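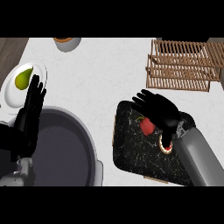 emavram
Evening all. I'm writing my essay on Katherine Mansfield's "Bliss" for the evening class, and I've managed 27 lines before getting stuck on the tree. My tutor wants us to say what the pear tree stands for, and I've read the story 5 times now (twice on the bus, which probably doesn't count!) and I come away with a different answer each go. A pear by itself is such a homely thing, a green one lying on a white plate and you'd hardly think twice, but Mansfield puts the whole tree in blossom in the garden and suddenly it has to carry Bertha's entire marriage. Is it Bertha? Is it Pearl Fulton? Is it both of them together?
Emanuel

Flanik
Hello Emanuel, lovely story to be stuck on. I always taught it as Bertha herself. She says as much, she sees the tree "as a symbol of her own life", and I'd build the essay on that and use the dinner party as your evidence. Keep the cats in too, the grey one and the black one creeping after it, they frighten her and she doesn't know why.

Robles_reads
I'm going to disagree with Flanik, kindly I hope. Bertha says it's her life, yes, but Bertha gets nearly everything wrong that evening, so why would we trust her on the tree? She thinks Pearl is sharing the moment at the window with her, and then look at what she sees in the hall. For me the tree is the one thing that isn't bothered about any of them.

Flanik
Fair point about the hall, but a reader can know she's mistaken and still see that the tree is hers. I don't think the two cancel out.

S. Olmedo
May I put in a word for the last line? The tree is "as lovely as ever", and I'd spend a good paragraph there, Emanuel, whichever side you take. I wrote mine years ago and rushed the ending, and lost marks for it.

emavram
Thank you all so much, this is a great help. I think I'm leaning towards Robles, sorry Flanik! Does anyone know if I need to mention the red-haired Pearl's silver dress?

Robles_reads
Check the hair before you hand it in, she's blonde in my copy. But yes to the silver, it goes with the moonlight on the tree.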